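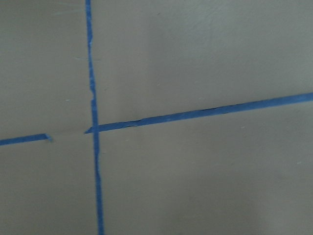
4.2 The taped table as a measuring surface

Masking off a tabletop in squares is cheap, quick and easy to explain, and most of the table-setting literature we reviewed accepts it without comment. A plate is reported as lying "in cell C2", a cup as having moved "one cell left", and the reader is left to assume that C2 has the same size and shape as its neighbours. We are not convinced that it does. The Irport layout guide, which we followed in the first part of the study, asks for cells of 300 mm on a side and says nothing at all about how straight the tape must be, where its width is to be counted, or when it should be pulled up and laid again.

The width matters more than one would guess. A strip of tape has two edges, and a rim that touches it can be scored as inside the cell, outside it or on the line depending on which edge the scorer has in mind. The guide's answer is to use the centre of the strip. That would be fine if the centre were marked. On a table it has to be judged by eye, usually at a slant, and the judgment is harder again where a strip changes width along its length. Of 466 placements scored under the guide, 52 were put in different cells by our two scorers. Every one of those involved an object near a line, and plates were over-represented, being wide enough to come near a line wherever they are set down.

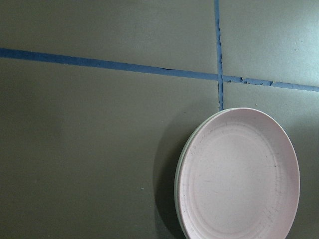 Stollau Table Layout Group, Grondum
Print | E-mail this page

The usual reply is that such disagreements cancel out over a long enough series. We doubt it. Wear on the tape falls unevenly, and so does the error it brings. Figure 2 shows a crossing where the long strip is fairly clean to the left and jagged to the right, with small notches along both edges and flecks of blue beside them. The narrower strip that meets it has a kink at the crossing itself. A scorer working from the left-hand side has a reasonable edge to work from; a scorer working from the right has to decide which of several small bites in the tape counts as the line. The plate rim just below the end of the narrow strip raises another difficulty. With the line stopping short of the rim, a scorer must carry it on in the imagination to say which side the plate favours.

Figure 1 makes a similar point with nothing set down near the tape. The upright strip drifts to the right as it descends, its edges are ragged along the upper half, and below the crossing it becomes wider and more even in colour. The strip that crosses it climbs to the right and broadens as it goes. Calling the result a grid is a courtesy. We make no claim about how the strips came to look like this, and for scoring purposes the cause is beside the point.

It has been suggested that the colour of the tape is enough to rescue the method, blue being easy to pick out against a dull surface. Picking out a strip is a different task from locating its edge. The tone of the surface in both figures shifts from one panel to the next, paler toward the upper right and deeper in the lower part, and where a crease throws a thin dark line along the border of the tape the apparent edge moves with it. Better lighting would help a little. It would do nothing for a torn edge.
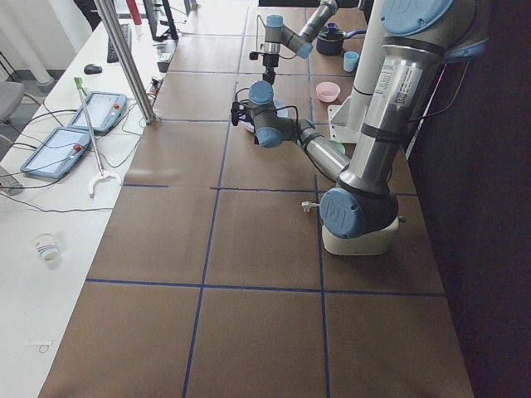

We therefore ran a second series under the Bozkurt scheme, in which the cells serve only as rough neighbourhoods and each object is measured from its own rim to a fixed corner of the table. It is slower by a wide margin and the scorers disliked it. Over 400 placements the disagreements about cells naturally vanished, but a fresh crop appeared in their place, mostly to do with deciding where the rim of a shallow bowl begins when it is seen from above. A pot with a handle is worse. The scheme asks for the body of the pot alone, and a handle that overlaps the tape pulls the eye toward it regardless.

Whether the extra labour buys anything is an open question. For a coarse result, such as whether the cup finished nearer the plate or nearer the bowl, tape is probably adequate, and we have kept it for that use. For any claim finer than half a cell we would want to see the tape itself before believing the number, and we would discount studies that report such differences without saying what condition their lines were in. That includes our own earlier report from Grondum, where cell counts were given to a precision the table could not support.

Last updated: May

Related items
4.1 Choice of tableware and starting positions
4.3 Scorer agreement under the Bozkurt scheme
4.4 Rims, handles and other awkward edges
Irport layout guide: notes on the second edition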